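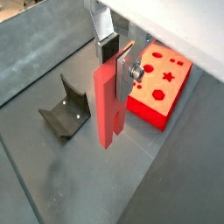
My son has been given a second-hand shape sorter and I'd like to know if the block we have is the right one for it. It's a red box with eight shaped holes in a paler top, and the block that's giving trouble is the red one like a capital H, with a narrow slot between its two legs. He can post most of the others but he gives up on this one every time. The seller on Folitz thought the set was complete but couldn't say for certain. I don't want to keep handing him a piece that belongs to another toy. Is there a quick way to check?

Posted by Zubaida Zaidi

**Kedir Kassa**

Try it yourself with the box on a table and good light. Hold the block by one end and lower it straight down, then give it a half turn and try again. If you can't get it in after every way round, lay the block on a sheet of paper, draw round it with a sharp pencil and cut the shape out. Put the paper over each hole in turn. It takes 15 minutes at most and you'll know for sure.

If it does fit, leave that block out for a month or so and bring it back later. Ours did the simple shapes for ages before bothering with the awkward ones - round first, then square.

**Demetrio Villanueva**

We had one like that. Sold it in the end.

**Teodoro Escobar**

Agree with the paper method. Also run a finger round the inside of the hole, as old sorters can have a rough bit or dried paint on the edge. If the block is a stray, I got a bag of 30 odd ones at the Friday market for 4 pounds and two of them filled gaps in our set.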